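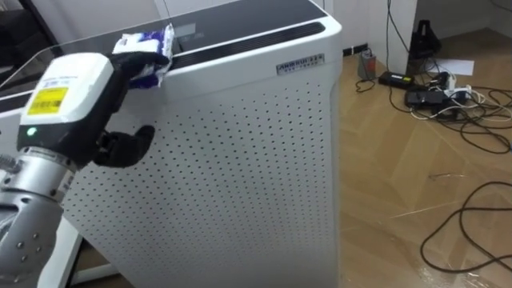
Things that live on top of the air purifier (and shouldnt)

Home & Tidy > Living rooms > Clutter hotspots

pegbag40
Right. Need opinions before I lose it. We have a tall white purifier, floor standing, and since about the week it arrived it's been a shelf. Tissues mostly. Post. Somebody's glasses. The remote. It's exactly the height where your hand stops when you walk in, so everything gets dumped.

The tissues are the worst, the soft packets, they slide forward and end up half on the front lip by the slot. I move them, they come back. Other half says it's a flat surface and flat surfaces are for putting things on.

Is it bad for it or am I just fussy?

draughtexcluder
Bit of both. If the slot on top is where the air comes out then no, dont cover it. One packet of tissues isn't going to kill it though.

mimosa_lane
Mine's a Nurine, vents out the back, and I've had a plant on it for ages. No bother at all. I think people get precious about these things.

draughtexcluder
A PLANT? With water in?

mimosa_lane
It's got a saucer.

Trakummont_Terrace
Saucer or no saucer, you don't put wet things over electrics. Sorry.

OP – the problem isn't the purifier, you've got no home for the tissues. Where do people actually sit when they want one? Put the box there. We had the same with keys on the microwave, put a hook up by the door and it stopped in a week.

pegbag40
Sofa is other side of the room. There is a side table but it's full of his magazines. Which is a whole other thread.

hobnob101
Had this exact row. Controls are on the glass bit on top of ours, touch ones, and a packet of wipes kept setting it off. Full blast at 2 in the morning. Thought the boiler was going. So that's a reason to keep it clear if you need one to wave at him.

pegbag40
Oh that's good. Ours has the dark glass top as well. Shows every fingerprint, and the dust. Bit rich for a thing that's meant to be dealing with dust.

mimosa_lane
Still say a packet of tissues weighs nothing. Life's short, leave them there.

draughtexcluder
It's the weight of nothing that's the trouble, they get blown about or the loose end gets sucked onto a vent. Had a carrier bag stuck flat to the front of ours, all those little holes, and it was wheezing away for a whole afternoon before I clocked it.

Trakummont_Terrace
Ha. Yes the front panel. How are people cleaning those? All the tiny holes. I do it with the brush bit on the hoover, low setting, but the bottom rows by the skirting get furry again straight away.

hobnob101
Soft paintbrush, dry. Then hoover. Never a wet cloth, it just makes grey paste in the holes. Ask me how I know.

pegbag40
Paintbrush noted, ta. Will do it while the filter's out.

mimosa_lane
Manis do a wall holder for the soft packets, bout a fiver, sticks on. Only thing is it doesnt like wallpaper. Took a strip of mine off.

Trakummont_Terrace
Fallahi one is better imo, it's fabric, hangs over the sofa arm. Takes the soft packs and the remote. No sticking.

mimosa_lane
Looked at that, slides off leather.

pegbag40
Ours is cloth so might be ok. Ordered the sofa arm one, will report back.

Update, same evening – moved the tissues to the side table, on top of the magazines. Went to make tea. Came back and there's a pile of post on the purifier instead.

hobnob101
Tilt it. Wedge under the back. Nothing will stay on.

draughtexcluder
Please do not tilt it. They want to be level.

hobnob101
Was joking. Mostly.

Trakummont_Terrace
Letter rack by the door. Start there, then the tissues. One thing at a time or he'll notice.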